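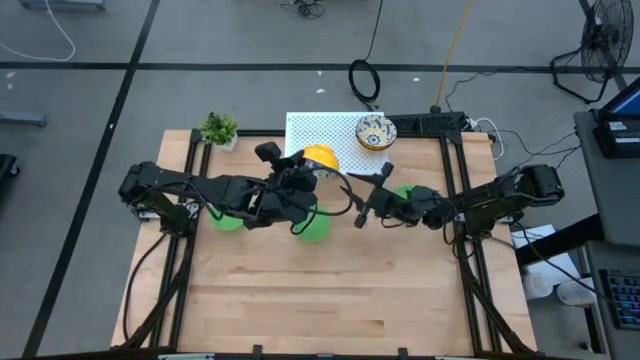

The Stinditz two-arm table station is made by Amach for companies and schools which want to try handling work with robots before they buy a larger cell. Two black arms are mounted at the left and right side of one wooden table, and they reach to the middle, so both grippers can work on the same objects. For the demonstration we use normal tableware, for example green plates and patterned bowls, because a visitor understands at once what the task is. The rails and the supports of the table are black metal. The arms can be moved to another table if the customer already has a suitable one.

Demonstration at our workshop

The station can be seen at work in our demonstration room in Bakilana. The next open day is on Tue 19 October. A visit takes 30 minutes and is free of charge. We receive groups of up to 8 persons, so that everybody can stand near enough to see the fingers of the grippers. Larger groups are divided, and the second part of the group can look at the spare parts and the gripper samples during this time.

The demonstration has three parts. First, our technician shows how the station is started and how the arms go to the home position. After this, the arms do the tableware task, in which plates and bowls are picked up and placed at another position on the table. In the last part the visitors may propose their own arrangement of the objects. Please understand that the result of this last part is not prepared by us. Sometimes an object is not gripped at the first attempt, and then the technician explains what was the cause and which setting can be changed.

You are welcome to bring your own parts for a gripping test. They should not be heavier than a full coffee cup, and they should have no sharp edges. Please write to us before the visit what material the parts are made of. Glass is possible, but we ask you to bring more than one piece.

What is included

Two arms with grippers
Table with metal rails and supports
Perforated board for placing and fixing of objects
Control computer with the Ilemeo software
Cable set
Printed manual in English

The tableware is not a part of the delivery. The screen and the keyboard can be ordered together with the station or you can use your own.

Ilemeo software

With Ilemeo the movements of both arms are planned together. The operator can save a task, change single positions and repeat only one step of it. The new version was released in January and is installed on all stations that leave our workshop now. Owners of an older station receive it without payment, please send us the serial number.

Place and installation

The floor must be flat and the station needs free space on all sides, also behind the table, where the connectors must stay easy to reach. The installation is done by our technician in one day. Training for three operators is included in the price, and additional operators can be trained at the same date for a small fee.

Delivery time is 8 weeks after the order. The warranty covers the arms and the control computer. Gripper fingers are wearing parts and can be ordered singly or as a set.

Registration for the open day

Please use the contact form and choose "Stinditz demonstration". Write the name of your company or school, the number of persons and if you prefer the morning or the afternoon. You will receive a confirmation with the directions to our workshop. Parking is in the yard, the entrance is on the left side of the building.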